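Put Less on the Table

My mother kept 29 plates in a cupboard built for half that number. To get at the ones you wanted you had to lift out the ones you didn't, and the gravy boat came out first every time. When she moved into the flat in Bradby she took six. I drove the rest to the charity shop on a Friday morning and the woman behind the counter looked at the boxes the way you would look at a neighbour bringing back your own cat.

I have been thinking about plates since then, and about what we put on them when other people are coming. My view is that most of us put out far too much, and that the food suffers for it, and so does the afternoon.

I grew up with the kind of tea where the cloth disappeared. Sandwiches in two sorts, sausage rolls, a cake on a stand, another cake in case somebody didn't like the first, scones, a dish of pickled onions that had no business being there. My aunt measured a tea by whether she could set down her cup. If she could, we had been mean. Everyone ate a bit of everything out of politeness and went home feeling rather ill, and on Monday we had curling sandwiches for lunch.

I understand where it came from. My grandparents had known years when there wasn't enough, and a full table was proof that those years were over. I don't mock it. But I have never gone short of a sausage roll in my life, and I still caught myself last June laying out food for 16 when four were invited. I had made a quiche nobody had asked for. I threw half of it away, standing at the bin with the fork in my hand, cross with myself.

So I have changed how I do it. There is a plate for fruit and a bowl for something sweet, and there is no cloth under them. If it's lunch there is bread as well. When a dish is empty I decide whether to fill it again, and often I don't.

The objection I hear most is that it looks stingy. I don't think it does, provided the dishes suit what is in them. A few slices of fruit on a big white platter do look sad. The same slices on a modest green plate look like something you meant to serve. Doughnuts piled on a stand are a shop display, and people hesitate to disturb them. In a shallow bowl they get eaten. I would sooner spend ten minutes choosing the right dish than an hour making a third thing to go beside it.

Colour helps too, and costs nothing. I avoided coloured plates for years because a magazine told me that food wants white behind it. Red fruit on green is as good as anything I have seen in a restaurant, and pink icing against a greyish blue does very well. My white set came from Tanabe's closing-down sale and I was proud of it. It now lives on the top shelf and the odd plates live at the front.

A second objection is that guests won't know what they are allowed to take. That one has something in it. With a heaped table nobody worries about having the last of anything. With three doughnuts in a bowl, a certain sort of person will leave all three sitting there until you are at the door saying goodbye. The cure is to say "have one" and to take one yourself. I also cut them up, which some friends think is barbaric, but a quarter of a doughnut is easy to accept and most people then come back for another quarter.

And then there are children, who will go straight for the bowl and ignore the fruit. They did that at my aunt's teas as well, with nineteen things to choose from. Putting out more dishes never got a child to eat a strawberry.

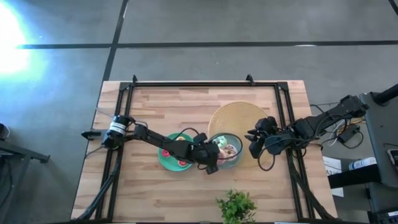 Sayaka Murakami

I'd add a word for the bare table. Strips of light and darker wood, the butcher-block kind, don't need a cloth over them, and a cloth is one more thing to iron beforehand and soak afterwards. A green plate with a darker rim shows up well on it, and so does a plain grey-blue bowl. People worry about marks. Mine has a ring by the window from a hot pan and a scratch I put there myself with a bread knife, and I have stopped seeing either.

Some occasions still call for the full spread. A funeral does, I think, because people have travelled and don't know what to do with their hands. So does a wedding, if only because the two families will be comparing. I wouldn't serve a christening party from one plate and a bowl — my aunt is 84 and would hear of it.

An ordinary weekend visit is different. The people have come to sit down and talk, and I want to sit down with them, and I couldn't do that when I was up every five minutes moving the scones to make room for the teapot. Last time my mother came over from Bradby we had sliced fruit and a doughnut each. She used one of her six plates, which she had brought with her in a carrier bag, and she took it home again afterwards unwashed.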